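Diary > 2025 > Spring

We use cookies to remember your settings. By staying on this site you agree to our cookie policy. Accept | Manage

28 March 2025

My sourdough starter is alive again! I'd pretty much given up on it after the trip, but this morning there were bubbles all the way up the jar and that sharp, fruity smell, and I did a small dance in my socks before the coffee was even on. It only took 12 days of feeding it twice a day and talking to it like a sick cat.

I used up the last of the Skandberg rye to get it going (great flour, ridiculous price) and now I'm back on plain bread flour until payday. The first loaf is proofing while I write this. I've gone down to 100 grams of starter because the last batch ran away from me overnight and glued the towel to the bowl.

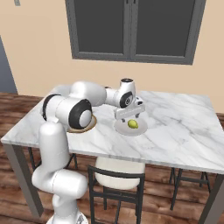 Mom called while I was kneading, so she got the speakerphone and a lot of thumping. She wants me to bring something for Sunday and she wants it to be sweet, and I said I bake bread, Mom, and she said bread can be sweet. Fair enough! So now I'm thinking about a lemon loaf, and one lemon like that one on the little white plate would do it if I'm careful with the zest and don't grate my knuckles in too. Or I could do the braided one with the sugar on top, but the last time I tried a braid it came out looking like a foot.

Walked down to Kurtuluş at lunch for sesame seeds and came home with sesame seeds, olives, two kinds of cheese and a bag of those hard little cookies I can't stop eating. The line was out the door. A man in front of me was buying what must have been every flatbread they had, stacked up to his chin, and he still held the door for me with his foot – I don't think I could have done that without dropping the lot.

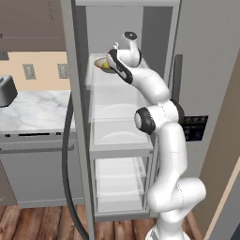
Tanvir Amarasinghe

Back to the loaf. I've been reading about the cold overnight rise and I want to try it properly this time, with the dough shaped and covered and left alone until morning. Leaving it alone is the hard part for me. I poke. I lift the towel and poke again, and then I wonder why it has dents.

The oven is the other problem. It says 450 and means something else, and it means something different on Tuesdays. I keep meaning to get one of those little thermometers that hang off the rack, and then I spend the money on cheese (see above).
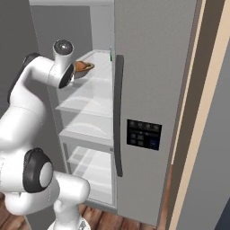
Top shelf, open fridge.

Okay, the loaf came out! Nearly an hour in the oven, a bit pale on one side, and it split along the bottom where I didn't seal it, but it sang when I put it on the rack, all those tiny crackles. I ate the heel standing up with too much butter. Tomorrow I'll feed the jar again and look for lemons.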